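Sillgate Shared Workshop – Evening Course in Home Robotics
Handout 5: Getting a gripper in among the cables
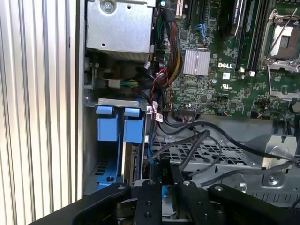
Fig. 1. Wrist camera view: black finger plates just below the part marked P10, Dell chassis.

Neema Mugo's notes, November

Read the log from run 142 before you come. It is short and mostly swearing.

Tonight's job is the approach only. Bring the fingers in over the black cables, stop short of P10, back out. The blue caddy handles make a good landmark. So does the heatsink, though please don't land on it.

Power cables bend, which our planner (Flirlow, bless it) regards as a rumour. Keep the thick bundle outside your path and set the speed to 16 – not 160, Xu.

Homework: plot your own approach and mark where you lost your nerve.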